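Trullden Headlines

A collection of news and entertainment headlines taken from the front pages and related-story boxes of local and regional news sites, with a topic label for each line. Maintained by Retno Sitompul and Bayu Siregar.

Contents

headlines.tsv is the main file, one headline per line
sources.tsv lists the sites and the sections they were taken from
labels.txt has the topic names in the order the label numbers use
dropped.tsv has lines we removed by hand, with the reason
changes.txt is the change log

What is in it

There are 3000 headlines from 16 sites. Each one has been given one of 9 topics: politics, war and conflict, crime, weather, money, health, sport, television and celebrities, and other. A further 430 headlines carry a second topic because the two people labeling could both make a good case. Those are marked in the last column, and the first topic is the one most people will want to use.

Headlines are kept as they were printed. We did not fix spelling, capital letters or odd punctuation. If a site put its own name at the end of the headline after a dash or a bar, the name is still there in the raw column and removed in the clean column.

Columns

id: a number that stays the same between releases
raw: the headline as printed
clean: the headline without the site name, section name or trailing dots
source: short code, matches sources.tsv
topic: a number, matches labels.txt
second: a second topic number or blank
cut: yes if the site itself shortened the headline

The file is tab separated and saved as UTF-8. There are no quotes around fields. A spreadsheet program may try to turn sports scores into dates when it opens the file, so set the raw and clean columns to text before importing.

How the lines were collected

Sugeng Chong wrote the collector, called Jugah, which reads the front page of each site twice a day and saves any headline it has not seen before. It ran through February. We then took the same share from every site so that the two largest would not fill the whole file. Sites that carry a lot of agency copy gave us the same story many times over. Exact repeats were removed. Near repeats were kept, because the small changes between them are useful to people who study how a story gets rewritten.

Translated headlines are included where a site ran them in English. Some of these read strangely. We left them alone.

Labeling

Two people labeled every line without seeing each other's choices. Where they disagreed, a third read the line and decided. The hardest group was television. A line such as "Farmer leaves the valley for good" can be a soap episode or a real farmer, and with the headline alone there is no way to tell. In those cases we went by the section it was printed in. Lines with no section went to other.

Live blog headlines that only give a day number are labeled war and conflict if the subject is named, and other if it is not.

Known problems

Weather is thin outside of storms. One site moved its forecast to a separate page halfway through collection and the collector did not follow it.

Some advertising got through. Anything that was plainly an ad went to dropped.tsv, but paid articles dressed as health tips are hard to spot from a headline. Treat the health topic with some care.

The cut column is only reliable for sites that end a short headline with dots. One source, code FUD (Fudeck), simply stops at a set length, and those lines say no even when they are missing words.

Ids are not in date order. Please don't use them to work out which story came first.

Using it

The collection was made for teaching and for testing topic sorters. It is too small to train a large one from scratch. It contains no article text and no links to articles, and we will not add them. Names of people in the news appear as printed, so do not use the file to build profiles of anyone.

If you publish something based on it, give the release number, because labels do change between releases.

Corrections

Send the id, the current topic and the one you think is right. Short reasons are welcome. Changes go into the next release and are listed in changes.txt. An earlier version of this file was passed around under the name Oltora. It has different label numbers and should not be mixed with this one. 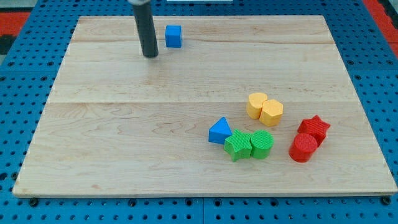 Aroha Faulkner: Could you add the section name as its own column? I'm trying to check the television lines against where they were printed, and right now I can only get as far as the site.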